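Open Day Walk-Through Checklist, Station 4 (Drawer and Shelf Tidying)
Site: Satow demonstration room
Host: Zavora
Inspected by: Marit Isaksson
Accompanied by: Cosmin Nedelcu (operations), Tiina Laitinen (visitor route)
Date: Oct 29, 2022
Form 2639, revision 5

Ratings: OK / OK with comment / Action / Not applicable

Section A. Floor and visitor route

A1. Visitor line taped and unbroken. OK.
A2. Distance from visitor line to nearest moving part, minimum 1125 mm. OK. Measured with the Alex arm parked and again at full reach.
A3. Cables covered where they cross the route. OK with comment. The cover at the Hartley controller lifts at one corner. Taped for the day. Replace before the May session.
A4. Exit door clear and unlocked from inside. OK.
A5. Emergency stop within reach of the station host. Action. The button was behind the banner stand. Stand moved during the inspection. T. Laitinen to mark its position on the floor.

Section B. Manual demonstration

The task is done by hand first, then by the Alex arm on the far side of the room. The manual part has its own rows because visitors tend to lean in at this point.

B1. Cabinet fixed to the wall, no movement when the drawer is pulled. OK.
B2. Drawer runs freely and stops at full extension. OK.
B3. Demonstrator can reach both shelf and drawer without stepping over the line. OK.
B4. Items limited to soft packs and light cartons. No glass, no liquids. OK. 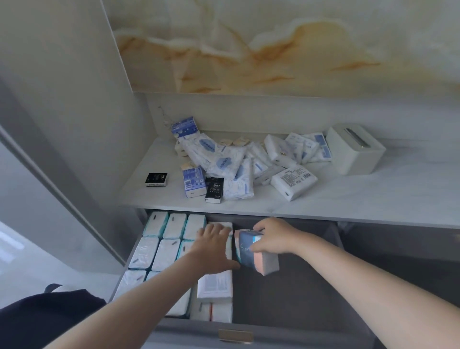 Item B4. Filling the drawer by hand, tissue packs on the shelf above.

B5. Forearms bare or sleeves close fitting, no jewelry that could catch on the drawer edge. OK with comment. Put this in the host briefing. At present it is passed on by word of mouth.
B6. Drawer closed between groups. Action. Left open twice during rehearsal. The front edge is at knee height for adults and at face height for small children. Station host to close it before each group is called forward.
B7. Dropped items picked up before the next cycle. OK with comment, see below.

Comments on Section B

Raili Ahonen asked whether the shelf should be stocked to the same level for every group. From a safety point of view it makes no difference as long as the packs stay behind the shelf lip. For the comparison with the arm it matters more, and she will write a stocking note.

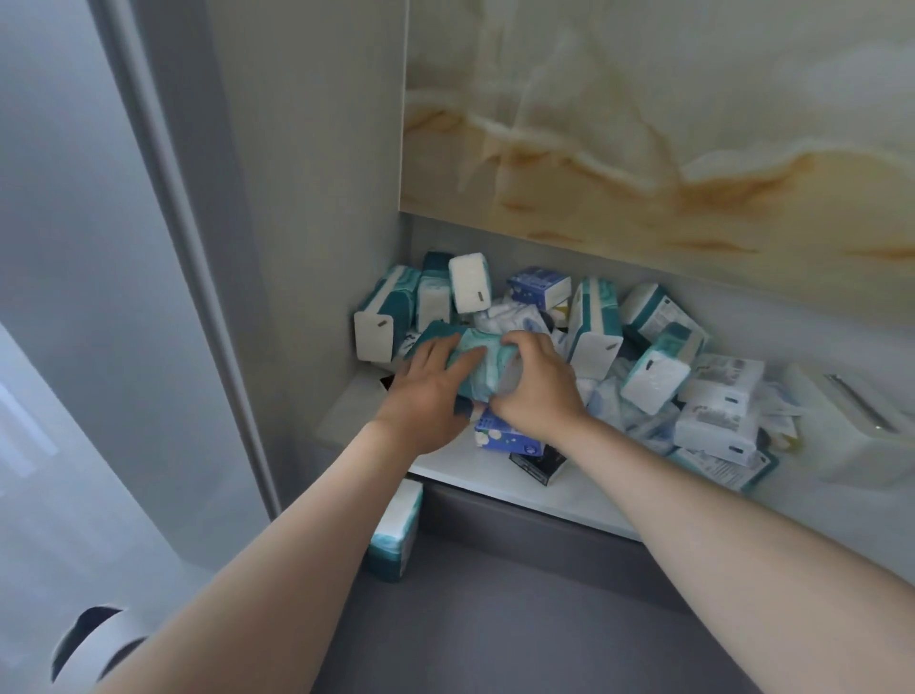
Item B7 was discussed at some length. The rehearsal plan treats a pack on the floor as a fault to be logged, which is correct for the arm but too strict for the manual part. A tissue pack standing on its end in front of the drawer, with both of the demonstrator's hands busy on the shelf, does not call for a stop. It does need to be off the floor before the demonstrator changes position. Wording agreed: "Floor clear before any step or turn." C. Nedelcu will change the host card.

Section C. Automated demonstration

C1. Guard panels seated, all four latches closed. OK.
C2. Speed limit active and locked with key. Key held by R. Lindqvist. OK.
C3. Stop test from host position. OK. Arm halted and held position.
C4. Stop test from controller. OK.
C5. Restart requires a deliberate reset. OK.
C6. Gripper pads free of cuts. OK with comment. Light wear on the left pad, within limits. Cycle counter read 3466 at the time of inspection.
C7. Warning light visible from the whole visitor line. Action. Hidden by the pillar for the last two places in line. Shorten the line or raise the light.

Comments on Section C

The arm is given a smaller set of packs than the demonstrator. Raili Lindqvist would like both sides to use the same mix, including the slippery wrappers. I have no objection, but a new mix means a new drop test, and C3 and C4 must be repeated with a pack in the gripper. 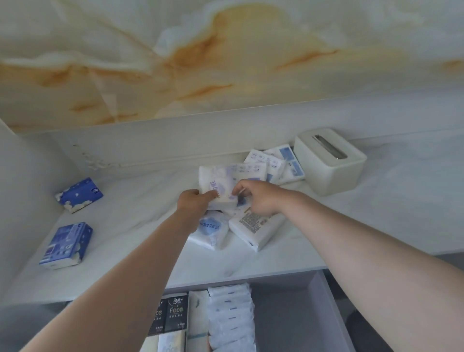
The drop test takes around half an hour with the guard panels on. It can't be run while visitors are in the room, so it has to be booked before doors open. Until it is signed, the arm stays on the current set.

Section D. Follow-up

A3. Cable cover. C. Nedelcu. Before May session.
A5. Floor mark for banner stand. T. Laitinen. Before doors open.
B5. Sleeves and jewelry added to briefing. T. Laitinen. Before doors open.
B6. Drawer closed between groups. Station host. Every group.
B7. New wording on host card. C. Nedelcu. Before doors open.
C7. Warning light. R. Lindqvist. Before doors open; if not done, close the last two places.

Station 4 released for visitors once A5, B5, B7 and C7 are initialed.

M. Isaksson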